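Laboratory Course: Manipulators and End Effectors
Handout 4, Comparing two grippers in simulation
Instructor: Takumi Tsuchiya
10 February 2020

Please read before the session. The parts marked "to hand in" are collected at the end of the week, one report for each pair of students.

1. What we compare

In the last handout we moved the arm to given poses with nothing in the hand. Now the hand has to do something. We take one task, one arm and one controller, and we change only the gripper. The two grippers are called Plidier and Vidal in the menu of the simulator. Both have two fingers and both close in parallel. The Plidier has long and thin finger tips. The Vidal has shorter and wider tips with a soft contact layer in the model.

Many students ask which one is better. I ask you to keep this question away until section 5. A gripper is good or bad for a contact, and in this task the contact changes two times.

2. The task

The arm must open the door of the toaster oven. I chose this appliance on purpose. A drawer moves on a straight line, so the hand can keep one orientation during all the motion. An oven door of this kind turns around a hinge, and the edge you hold travels on an arc. If the hand keeps its orientation, the finger tips begin to slide along the edge, and after some degrees they lose it.

In our model the hinge is at the bottom of the door. The hand starts at the top edge and has to go outward and down. Watch the wrist joint in the plot window while you do this, it arrives near its limit earlier than you expect. 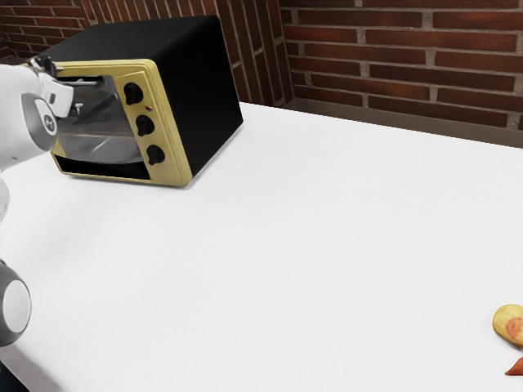

The approach is the part where most runs fail. The finger tips must come to the upper edge of the door without pushing on the glass. The collision shape of the glass is a simple box, a little thicker than what is drawn on the screen, so a contact can be reported when your eyes still see a gap. Trust the contact list, and use the camera view only to understand what happened.

A second point is the angle of the oven. It does not stand parallel to the table edge. Please do not write the approach direction by hand in table coordinates. Read the door frame from the simulator and transform it, as we practiced in Handout 2. Students who type numbers by hand get one good run and then nothing works when the oven pose is changed.

3. Controller settings

Use the Umer controller in impedance mode. Start with these values:

Translational stiffness: 1163 N/m
Finger closing force: 56 N
Gravity compensation: on
Joint limits: default file, do not edit

With the Plidier you can leave the stiffness as it is. With the Vidal it is possible that the hand vibrates when the wide tips touch the edge on one side only. In this case reduce the stiffness in small steps and write down every value you tried — also the bad ones. I have seen many reports with only the final value, and from such a report I can not learn what you did.

4. Procedure

a) Load the kitchen world and select the first gripper.
b) Move the arm to the start pose and save the joint values.
c) Approach the top edge of the door and stop before contact. Check the distance in the contact list.
d) Make contact and pull outward slowly. Let the wrist follow the arc.
e) Stop when the door angle is 87 degrees or when the fingers lose the edge.
f) Return to the start pose, reset the world, and repeat with a new oven pose.
g) Change the gripper and do the same again. Use the same list of oven poses, otherwise the comparison has no meaning.

Logs are written in the Oltix format. The reader script is the same as before, but the column for finger width is new and it is in millimeters. The other lengths are still in meters. I am sorry for this inconvenience, please convert before you make the plots.

5. To hand in

For each gripper, give the door angle reached in every run and the largest force on the finger tips. Add one plot of the wrist angle against the door angle.

Then answer in your own words. At which moment did the slip begin, and how do you see it in the log? Did the soft layer help during the pulling, or only at the first touch? Would you select the same gripper if the oven had a thick bar handle?

Half a page is enough for the answers. If a run failed and you do not know the reason, write this and attach the log file.

6. Reading for next time

Chapter 2 of the course notes, the part on friction cones. We will need the drawing method, so please bring a ruler and a pencil.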